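Week three with the Turatach handheld gripper kit and I have Thoughts. Thread, 1/7

2/7 Quick background: we bought the two-hand set for recording demos. 1,181 dollars for the pair, which is a lot for us, but the Nazari quote was way past 3,000 and didn't include cables. So, Turatach it was!

3/7 First job I tried was hanging stuff on a little black rack with pegs. Sounds easy. It is so not easy. You lose all the feeling in your fingertips and have to trust the jaws. I was terrible at it for two days (my partner was better right away, rude).

4/7 Things I like: the handles. They're comfy even when I get up to 80 takes in one sitting, and I have small hands. Swapping jaws takes one hex key and maybe a minute.
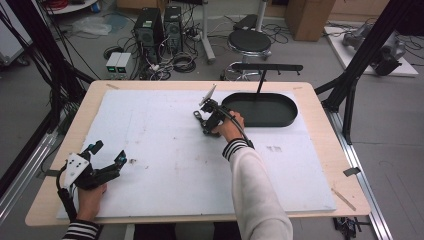 5/7 Things I don't like: the cables!! One per hand, and the right one always ends up where my elbow wants to be. Roro sells a wireless version but the battery life scared me off. If anybody here has used it for a full day please tell me.

6/7 Also the software. Zokport export crashed on me at take 61 and I had to redo the whole batch. Support wrote back the same afternoon with a patch, so points for that, but save often, folks.

7/7 Would I buy it again? Yeah, I think so. Maybe with longer cables. Next up is folding towels, and I'll post the settings I'm using once I've cleaned up my notes.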